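Grade the Log, Then the Run
Opinion, by Sólveig Eskildsen
Nov 30, 2023

The bin-picking unit in our second-year robotics course is graded on one number: items moved out of 100 attempts. I have taught the unit for 11 terms and I think the number should go.

A count of successful picks tells me how well a team chose its grasp points for the objects it practiced on. It says very little about whether the students understand the arm. Last February a team led by Iqra Pirzada scored highest in the section with a fixed approach angle and a table of offsets entered by hand. Another team wrote a proper grasp planner, logged every failure with a cause, and finished near the bottom. Under the current rubric the first team got the better grade. Both teams knew which one had learned more.

Manouchehr Hashemi, who runs the parallel section, defends the count. He says industry pays for throughput and students should get used to it. I accept the first half. A plant also pays for someone who can explain why throughput fell on the night shift, and we do not grade that at all.

My proposal is a split. Half the mark stays with the run. The other half goes to the failure log, in which each missed pick is assigned to perception, planning, contact or hardware, with evidence. A team that misses often and can say why would pass. A team that misses rarely and cannot explain its misses would have work to do.

The objects should also change between practice and grading. Soft bristles, clear plastic and hard molded edges each defeat a different assumption, and a set known weeks ahead lets a team avoid finding out which ones it has made.
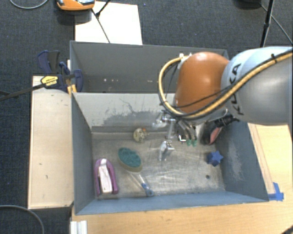 Does grading a failure log take more staff time than counting picks?
It does, by 5 hours per section when Ewurabena Issahaku and I tried it on last year's submissions. Most of that went to logs with no timestamps, so the template now requires them.

The draft rubric goes to Abena Korletey for the spring course review. Comments on the contact category are the most useful to me, as its boundary with planning is still badly worded.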